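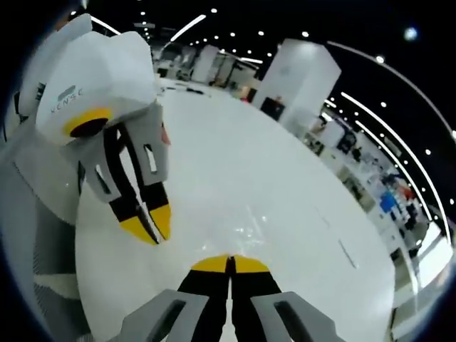

Do we buy the hand-held grippers as one pair now, or wait and order two pairs together in the new budget year?

One pair now, from the current year's leftover money, and the second pair in April if the first one earns its place on the bench.

Notebook, equipment planning. Tuesday, December 30, 2025

Quiet day, so I sat down with the quotes and tried to get the gripper purchase into a shape that can be signed. Writing it out here so the reasoning is in one place and I don't have to dig through mail again.

Starting point. The Modar project needs two-handed demonstrations of small assembly work: picking up parts, passing them from one hand to the other, setting them down in a tray. The arm we have can't be tied up for that. Every hour somebody spends steering it by hand is an hour it isn't running tests, and the steering is slow anyway. With hand-held units one person can stand at a bench and do the task at close to normal speed. So the need is settled and I'm not going to argue it again. What is open is how many, from whom, and what else has to be bought so they are usable.

Two quotes in hand, Zirnitz and Lenerholm. Both are resellers, both quote on a pair (left and right) with mounts and software license for the first year. Zirnitz is cheaper on the pair itself. Lenerholm includes spare fingers and a second charger, and Zirnitz lists those as extras. Once I put the extras back in, the difference is small enough that delivery and service should decide it.

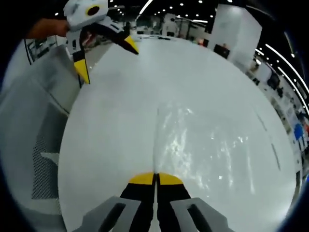 Left and right units over the white table, exhibition hall.

Small items, worked out today:

Spare finger sets: 385. I want one full set on the shelf from day one. Fingertips get used up and I don't want a session to stop over a part that small.

Bench top and legs: 720. The old bench in the back room is too narrow for two hands and a tray. Asked for a matte surface. A glossy white top throws the ceiling lights back up, and I would like to keep glare out of the recordings from the start. If the price for matte goes above the line, take plain gray and move on.

Storage: 400. This is for drives only. My first guess was lower, but I had left out the backup copy. Recording from both hands at once doubles everything.

Cables, clamps, labels, a case with foam: 39 for the case, the rest from the general supplies line. Checked, the supplies line can take it.

None of this includes the grippers. Those go on the equipment form and the small items go on the ordinary purchase form, two separate approvals. Last time they were sent in together and the whole packet came back. Keep them apart.

Delivery. Lenerholm says the pair is in stock. Zirnitz says it depends on the next shipment and wouldn't put a week on it. If we use leftover money the invoice has to be dated in this budget period, which for us runs to the end of April, so there is some slack, but I don't want to be chasing an invoice in the last week. Leaning Lenerholm for that alone.

Service. Asked both what happens if a unit fails. Zirnitz sends it back to the maker and we wait. Lenerholm will lend a unit if they have one free, and they were careful to say "if." I would not count on the loan. The same question came up with the Laryea feeder two years ago, and the loan unit arrived after the repaired one did.

Why not two pairs. I went back and forth on this. Two pairs would let two people record at the same time, and the second pair would be the spare for the first. Against that: one bench, one trained person so far, and no idea yet how much of what we record will be good enough to use. I would sooner find out on one pair. If the first month gives us clean data, the April request writes itself, and we can put real hours in the form in place of guesses.

Things to check before signing:

- Weight per unit with everything mounted. The data sheets give it bare. Someone holding one in each hand for a morning will notice the difference.
- Whether finger opening is logged along with position. Lenerholm's sheet says yes, Zirnitz's sheet doesn't mention it. Mail sent to Zirnitz, no answer yet, probably the holidays.
- Field of view. The wide view is useful since it takes in the other hand as well as the table, but it bends straight edges a lot, and whoever processes the recordings will need the calibration file. Ask that it be delivered with the units and not as a paid service.
- License after the first year. Neither quote gives a renewal price. Need it in writing, even a ceiling would do. It goes on the running costs line and that line is already tight.
- Whether our arm's wrist plate takes the same fingers. If it does, the spare set covers both. If it doesn't, we need an adapter, and I have no price for one. Drew the bolt pattern on the next page, needs measuring properly with the calipers.

Space. The back room works if the shelf by the window is moved. Two sockets on that wall, one of them loose, reported. The chargers can live on the shelf once it is moved. Lighting is uneven near the door, so the bench should go on the far side, long edge to the wall, with room for a person to stand at the front and not get bumped.

Training. No money needed, but time is. I put down two half days for the first person and one for each after that. Task list for the first sessions should be short and boring: block to tray, tray to block, hand over, lid on, lid off. No assembly parts until those look right.

Also noted for the Modar budget sheet: the storage line was entered under consumables. Moved it to small equipment. Totals unchanged.

Next: wait for the Zirnitz answer, get the renewal price from both, measure the wrist plate, then fill in the equipment form. Small items form can go out right after the holiday, it doesn't depend on anything else.

Recent entries
Laryea feeder: what to keep, what to scrap
Modar task list, first draft
Back room: sockets, shelf, floor plan
Notes on matte and glossy bench tops
Drive inventory and backup schedule
Equipment form: which boxes to leave blank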